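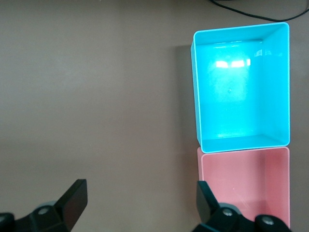

So I finally caved and bought bins. Plastic ones, bright ones, the kind I used to roll my eyes at in other people's craft rooms!

My stationery situation had gotten out of hand. I write more than 300 letters a year (yes, on paper, yes, with stamps) and for ages everything lived in one big drawer that I had to shove with my hip to close. Last week I went in looking for a birthday card for Lorna Macaraeg and came up with 3 half-used washi rolls, a dried-up glue stick and a letter from Gwenaël Caron I'd been meaning to answer since October. Sorry, Gwenaël!!

The new plan is very simple. Turquoise is for mail that needs an answer, pink is for mail that's ready to go out. I gave turquoise the bigger bin and I think you can guess why. They sit end to end on the table, touching, so that in theory a letter just hops from one to the other and then heads off to the post office with me.

I did think about going with something more tasteful, maybe a nice basket to match the brown of the table, but I know myself. If a thing blends in I stop seeing it, and then it's spring and I'm writing apology notes. You can't not see that turquoise. It's practically a swimming pool.

Still undecided: where the stamps go. Rajkumari Nigam keeps hers in an old recipe tin, which I love, but I counted mine last night and I have 124 of them in all sorts of sizes, so I may need two tins. Or a third bin (yellow?). I also haven't touched the pens yet and would like not to talk about the pens.

If you sort your mail some other way, tell me in the comments, especially if you've figured out what to do with oversized envelopes. Mine are under the couch for now.

December 19, 2024

2 comments
Share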